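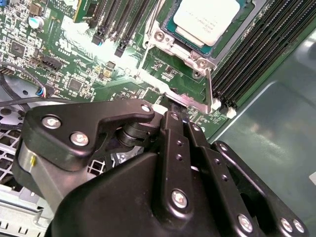
Kazlauskienė asked us whether a machine that can open a processor socket could also empty her dishwasher, and the short answer is no, at least with the equipment sold on this page. The longer answer takes up most of what follows, as the same question comes in from shops and from homes, and the work is closer in kind than it looks.

Flekmont Bench Gripper, three-link hand

The Flekmont is a small gripper for light bench work. It is sold for board service, parts sorting, kit packing and similar jobs where the parts weigh little and the fingers have to get into tight places. It bolts to the wrist of most light arms with the adapter plate supplied. The arm, the controller and the bench are not included.

What is in the box

Gripper with fingers fitted
Adapter plate and bolts
Wrist camera bracket
Spare fingertip set
Power and data cable
Printed setup guide

Jobs it does now

Lever work. Server boards hold the processor down with a metal frame and a lever that has to be pushed down, moved sideways and let up under control. The Flekmont can do this on a board laid flat and clamped. It needs to be shown the board model first. Once it has been shown, it will repeat the job on the same model without further teaching, provided the board is put back in the same place to within 3 millimeters.

Memory latches. It opens and closes the latches at the ends of memory slots. It can also pull modules straight up. Putting them back is slower, and we suggest that a person seat the last bit by hand until you trust your own setup.

Picking and placing. Boxed parts, bagged screws, brackets and caps are all fine. Loose screws in a tray are not.

Fan and power plugs. It can unplug the larger connectors that have a clip on the side. Small plugs with no clip can be pulled, but the fingers sometimes catch the wires, and we do not list this as a supported job.

Jobs it does not do

It does not lift a processor out of an open socket. The pins under the part bend easily and are costly to replace. We recommend a person with a suction pen for this step, and the warranty does not cover sockets damaged by trying.

It does not spread thermal paste.

It does not find things. If a tool has rolled behind the chassis, the gripper will not go looking for it, and the arm will stop at the point where the program expected the tool to be.

How fast is it

Slower than a technician. In our own workshop in Harwood, a full lever and latch check on one server board takes the arm 9 minutes. A trained person does it in a third of that. The arm can run through the evening with someone nearby, and for some shops that makes up the difference. For a shop that sees a few boards a week, it does not, and we will tell you so if you call.

In June we ran 70 boards of the same model through the latch check. The arm stopped and asked for help on 23 of them. Most of those stops came from glare. Shiny metal and a glossy board under a bright lamp will hide an edge from the camera, and a small change in the angle of the lamp can clear it up. We now ship a matte lamp cover with the bench kit. The remaining stops were cables lying across the working area, which a person would have pushed aside without thinking.

About household chores

Many people who write to us have read that home robots are nearly ready. We sell grippers and would be glad if that were so. From what we see at the bench, these are the things that hold it back.

A server board is the same every time. A kitchen drawer is different after every meal. The Flekmont does well with stiff parts in known positions, and most of a home is soft or has been moved since yesterday. Towels, bags, bread and socks change shape when gripped. We have tested folding hand towels with this hand. It can do it with one size of towel laid flat on a plain table, and it takes long enough that you would rather do it yourself.

Dishes are harder again. A plate can be gripped by the rim without trouble. A full rack of plates, cups and forks, some of them leaning on each other, needs the machine to judge which one can come out first. Our software does not do that. Zasen, the control package we supply as an option, has a trial mode for sorting mixed items, and it works on a table with space between the items.

Wiping a counter is possible today if the counter is bare. Clearing the counter first is the part that is not solved.

If you are buying for a home, our advice is to wait. If you are buying for a workshop with one or two repeated jobs on stiff parts, the hand is worth a trial.

Setup and care

Allow a day for the first setup. Ground the bench and the arm before any board is put down. Check the bolts on the mounting plate weekly. Wipe the links with a dry cloth and do not oil them. Replace the fingertips when the edges go round, as worn tips slip off levers.

Keep cables tied back from the work area. Take rings and loose sleeves away from the links when the power is on.

Trials

Shops can borrow a gripper for 3 weeks against a deposit. Send us the board or part you want handled and we will say whether it is a fair test before anything is shipped. Trial units come back to Harwood in the same case. Page prices and the spare parts list were last checked on 2nd October.

Reader comments

benchrat
Had the trial unit. Latches fine, levers fine after we moved the lamp. Ours stopped a lot on boards with the fan cables still plugged in. You should put that higher up the page.

M in receiving
Does the adapter plate fit older arms with the four-bolt wrist? The guide only shows the six.

Flekmont support
Four-bolt wrists need the other plate. Same price, ask for it when you order.

tworacks
I'd pay for one that only did the plugs. My hands are too big for half the headers in our chassis and the pliers chew up the housings.

oldkettle
Came here for the dishwasher part. Will wait.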